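News > Workshop news > Teaching the blue arm

Sweets on the bench as Clinel learns by example

It has been a busy February in the workshop, and anyone who has put their head round the door lately will have found somebody bent over the bench, steering our 3D-printed robot arm by remote control and muttering encouragement to it. The arm, which goes by the name of Clinel, is being shown how to tidy gummy sweets into a tub, and we are all growing very fond of it.

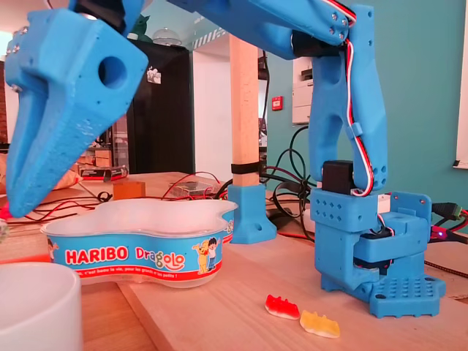
Clinel at the bench, with two gummies on the table and the Haribo tub in front.

Marlene Fraser, who has been looking after the project since the autumn, explained that no one writes out the movements one by one. A person guides the arm from a small hand controller, picks up a sweet, carries it over to the tub and lets go, and the computer keeps a record of every joint along the way. Do that often enough (the plan is 100 goes for each kind of sweet) and the arm should begin to manage by itself.

"You do have to be patient, and you have to be tidy in your movements," Marlene told us over a very welcome mug of tea. "If you dither, it learns to dither! I had to throw away most of my first evening."

Justinas Jõgi has the steadiest hands among us and has recorded 70 of the goes so far, which is more than anybody else and deserves a proper round of applause. He likes to put the sweets down in a slightly different spot each time, so that the arm doesn't come to expect them in one place.
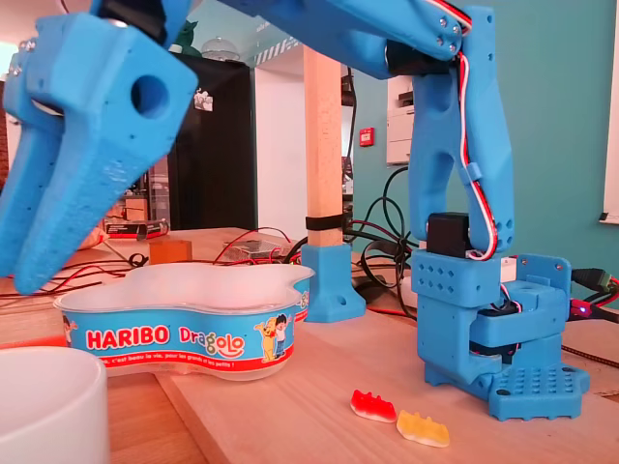 Beaulieu Makers' Club – Robotics Group

Gummies are trickier than they look, as it happens, being soft and rather an odd shape, and the group spent a good while talking over how hard the jaws ought to squeeze before they settled on something everyone could live with. Wooden blocks had been the first idea, but the sweets won the vote quite easily.

New hands are very welcome, and you needn't know a thing about computers to have a turn at the controller. Sessions begin at half past six, and Marlene will happily sit beside you for your first few tries.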